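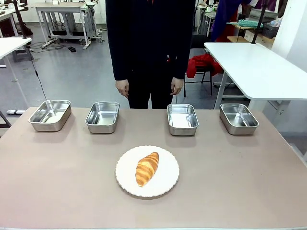

Neltberg Tray Challenge

The Neltberg Tray Challenge is a student robotics competition held every October at the technical college in Neltberg. Teams program a robot arm to move baked goods and other soft foods between a plate and a row of metal trays without crushing or dropping them. It began as a final project in a single course and was opened to other schools three years later. The most recent edition had 19 teams from colleges and high schools.

Contents
1 History
2 Format
3 Scoring
4 Equipment
5 Related course
6 Reception
7 See also

History

The challenge grew out of a course in applied automation at the college. Students in the course had been using wooden blocks and plastic cups for their final project, and the teaching staff wanted a task in which grip force mattered more. Bread rolls were tried first. Croissants replaced them in the second year because they flake, bend and vary in shape from one to the next, so a program that works on one will often fail on another.

For its first three years the event was open only to students enrolled in the course. A team from Preltbridge was then invited to take part as a guest and placed second. The rules were rewritten the following year to admit outside teams, and the event took its present name at that time. Before that it had been listed in the course catalog only as "final project, part B."

The competition was moved from the college's lecture hall to its robotics lab after complaints about the hall's lighting. Reflections from the metal trays had caused several teams' vision programs to lose track of the tray edges. The lab has its own reflections, but teams can practice under the same lights they will compete under.

Format

Each team works at one table. A plate is placed near the front and four trays are set in a row behind it. The trays are not fixed to the table, and the gaps between them are changed from run to run. Programs that store tray positions from an earlier run usually do poorly.

A round is made up of three tasks.

Task 1, Transfer. One item is moved from the plate to a tray named by the judge. The judge names the tray after the team has started its program, and one team member enters the choice on a keypad.

Task 2, Return. The item is moved from the tray back to the plate. It must rest entirely within the rim.

Task 3, Sort. Four items of different kinds are brought to the plate one at a time, and the robot places each in a separate tray. The kinds are announced on the morning of the event. Past items have included croissants, dinner rolls, peeled eggs and slices of sponge cake.

Teams have 196 seconds for the first two tasks together. The third is timed separately, and its limit is set each year according to the items chosen. A team may restart once per round, with a penalty. Touching an item by hand during a run ends the run.

Before each run a judge sets out the items and trays, then steps back behind a line on the floor. One adult from the team's school may remain near the table but may not speak to the team while the clock is running.

Scoring

A perfect round is worth 56 points. Transfer and Return carry 12 points each, and Sort carries 32, or eight for each item. Points are taken off for visible damage, for items hanging over a tray wall, and for moving a tray out of its starting position. A dropped item scores zero but does not end the round.

Damage is judged by eye. Loose flakes are ignored. A torn or flattened item loses half its points — a rule that has led to more appeals than any other. Since the 2nd open edition, two judges have scored damage independently, and the lower of the two scores is used only if a third judge agrees with it.

Final standings are based on the best two of three rounds. Ties are broken by total time.

Equipment

Teams may bring their own arm or borrow one from the college. Borrowed arms are assigned by lot on the first morning, and each team has one hour to test its program on the arm it has drawn. Grippers may be bought or built. Most student grippers are made from cast silicone or printed flexible plastic, although one Preltbridge team reached the final with a pair of padded kitchen tongs driven by a single motor.

Suction is allowed but rarely used on pastry, as the crust tends to break the seal.

Cameras may be mounted on the arm, on a stand, or both. Stands must remain outside a marked zone around the table so that they do not block the judges' view. All programs must run on a computer at the site. A network connection is not permitted during a run.

The trays and plates are supplied by the college and are the same for all teams. The measurements are published in the rulebook, and schools that want to practice can use any similar tray.

Related course

The course that gave rise to the challenge is still taught. It runs for one semester and covers basic arm control, camera calibration, grip sensing and safety. Students log practice runs in a shared record, which held 1476 entries when the course page was last revised on 2025-04-28. Each entry gives the item used, the gripper, the result and a short note on any failure. The most common failure in the record is a late grip, in which the fingers close after the arm has already begun to lift.

Students may enter the competition for course credit, but their placing has no effect on their grade. Grades are based on a written report and a demonstration held in the lab before the event.

Two student clubs also use the record. The Awasthi Club, based in Neltberg, builds its own grippers and lends them to first-time teams. The Groritz Robotics Group enters high school students and holds a practice day each spring under the same rules.

Reception

Teachers at participating schools have generally described the challenge as cheap to prepare for, as the main supplies can be bought at a grocery store. Criticism has centered on the damage rule and on the use of fresh baked goods, which grow firmer through the day. Teams drawn to run late have argued that they handle an easier item than those that run early. The rulebook now requires a new batch at the start of each round.

See also

Robot end effector
Machine vision
Educational robotics
Food handling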